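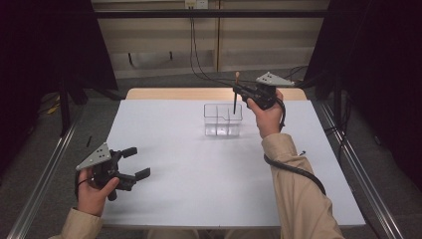
Notebook, July: open day at Plasis, the brush-sorting table

Got in a bit before 10:00 with Inês Antunes, and they were already going at the second table, so we stood at the side with our coffee and just watched for a good while. The job is a humble one: thin brushes go from the tabletop into a little clear holder with compartments, one gripper in each hand. I could have watched it all morning (I very nearly did!). There is something lovely about seeing a person slow right down to lower a stick into a box.

Fernanda Sampaio, our host, was very generous with her time. She told us they have 2,323 recordings of this one task so far and want 3,850 before they train the next version for Bunatmont. Her people manage 70 on a good day, 53 if the cables are being difficult. I asked whether the coiled cable pulls on the wrist. She said a little, mostly on the right, and that you learn to keep your elbow out. Inês wants to try the same trick on our Arnex bench, where the cable runs down the same way and we have been grumbling about it since spring.

Things I want to remember:

The holder is clear plastic, and I wondered aloud how well a camera can find its rim on a white top. Fernanda laughed and said that was exactly why they picked it. We should try something similar with the Peixoto trays.

The marker plates sit on top of both grippers, tilted. Ours are flat, and I'd like to borrow one of theirs and compare before we order more.

Black curtains on both sides. Simple, and much tidier than our corner with the shelves.

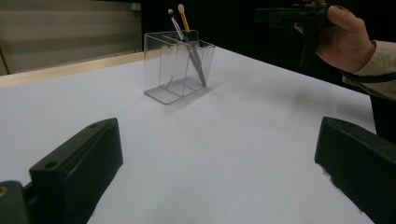
Two brushes in the clear holder, from the gripper camera.

We stayed through the question time, and I got a turn with the grippers myself. Dropped my first brush straight onto the carpet, did better after that. Inês was annoyingly good at it.

To do: write to Fernanda about the plates, and ask if she can spare a holder. Inês is measuring our table for curtains.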